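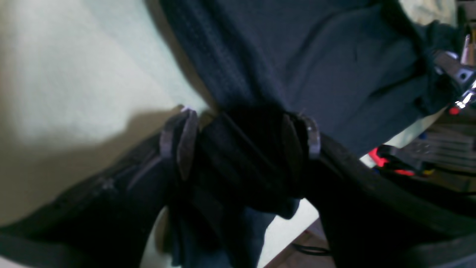

5th March
Posted by the Mumari help desk
Print this page | E-mail this page

Section 4: Setting up the Mumari for your first training run

Welcome to the good bit! Your Mumari running watch is charged, the strap fits, and you've made a Khoo account (if you haven't, go back to Section 3, it only takes a minute). Now we get it ready to run with you.

Do this part outside. The front step is fine, a park is better.

4.1 Finding satellites

1. Hold the top left button until the watch buzzes twice.
2. Scroll to RUN and press the centre button.
3. Stand still with your face to the sky, or at least the watch's face. The ring on the screen fills as satellites are found.
4. Wait for the ring to turn solid. The first time, this takes about 4 minutes. After that it's much quicker, often done before you've tied your laces.

Note: If you've travelled a long way since your last run, say from Traltville out to the coast, expect the longer wait again.

Caution: Don't start moving while the ring is still filling. The watch will record, but your first kilometre will look very strange on the map and your pace will be all over the place.

4.2 Setting your stride

The watch works out distance from satellites in the open, and from your stride when it can't see them (tunnels, indoor tracks, treadmills). It needs one decent sample from you, and a running track is perfect for it.

1. From the RUN screen, hold the centre button and choose STRIDE.
2. Choose TRACK, then the lane you'll be using. Lane one is the default.
3. Run one full lap at your ordinary easy pace. No heroics!
4. Press the centre button as you cross your starting line.
5. Check the figure on the screen. If it looks right, choose SAVE. If it looks silly, choose AGAIN.

Note: The Ururdale athletics track is already in the watch under SAVED PLACES, along with the marked river loop at Traltville. You can add your own local track from the Khoo app. 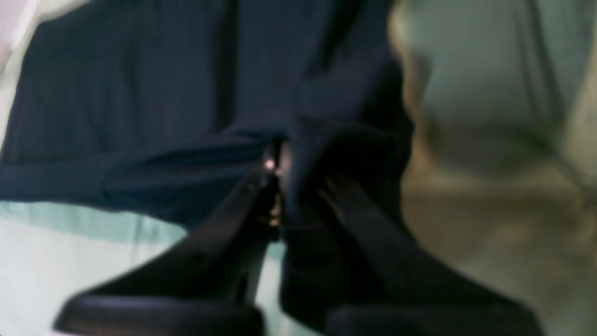

Do I have to redo my stride if I buy new shoes?
Only if they feel very different from the old pair. Moving from a flat racing shoe to a thick, cushioned one is worth a fresh lap, but a new pair of the same model isn't. Your old stride stays in the list, so you can switch back whenever you like.

4.3 Heart rate zones

We love this feature, and plenty of runners never open it. Please do.

1. Open SETTINGS, then HEART, then ZONES.
2. Enter your age and your resting heart rate. Take your resting rate first thing in the morning, lying down, before coffee.
3. Choose the four-zone or the five-zone view. The colours on your wrist will match the ones in the app.
4. Turn ALERTS on if you'd like a buzz when you drift out of your chosen zone.

Wear the watch a finger's width above the wrist bone, snug enough that it doesn't slide. A loose watch can read your footsteps as heartbeats, and then your easy jog shows up as a full sprint.

Caution: The zones are a training guide. They are not medical advice. If you have a heart condition, see your doctor before you use them.

4.4 Battery on long runs

With everything switched on you get 18 hours of recording. With LONG RUN mode you get 22, and the only thing you give up is the live map. For a marathon either is heaps, so leave the map on and enjoy it.

To switch modes:

1. Hold the bottom right button.
2. Choose POWER.
3. Choose FULL or LONG RUN. Do this before you start, as the mode is locked once a run is under way.

4.5 Saving your run

1. Press the bottom left button to pause.
2. Hold it to finish. Let go when you feel the long buzz.
3. Choose SAVE or BIN. There's no way to get a binned run back, so have a breather first.
4. Open the Khoo app with the watch nearby and your run will appear under TODAY.

Rinse the watch under cool tap water after a sweaty one and dry it with a soft cloth before you put it back on the charger.

Section 5 covers intervals, lap alerts and race day screens.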